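I gave up my car in March and I still catch myself patting my pockets for the keys. The bus from Bresau into town takes 50 minutes if the lights are kind, and I used to drive it in half that, so you'd think I'd be grumpier about it. I'm not! I've read four library books since I started, and I've found out that Rowlands (the bakery I drove past for years and never once stopped at) does a cheese roll that is frankly a reason to get up.

The money is the part people ask me about. I was paying 90 a month in insurance alone, and then the brakes went and the garage wanted 600 to fix them, on a car I might have sold for 500 on a good day. So off it went, and a nice guy from Skokow towed it away on a Sunday morning while I stood there in my slippers feeling weirdly sad.

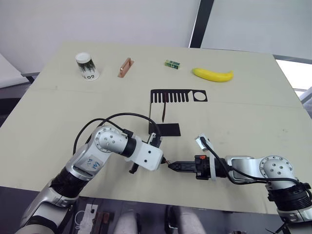
My sister wanted to know what I do about groceries, and whether I'm going to end up calling her every time I need cat litter. Fair question! Mostly I shop small and often now, a bag on each shoulder, and I've gotten the heavy stuff delivered twice. I did call her once, but it was pouring and I had a floor lamp.

Winter is the bit I'm nervous about. The stop has no shelter, just a pole and a bench that tips forward, and the late bus skips our end of town after nine. I'm looking at a used Losent bike with a big front basket, and if the seller ever writes back I'll let you know how I get on with the hill.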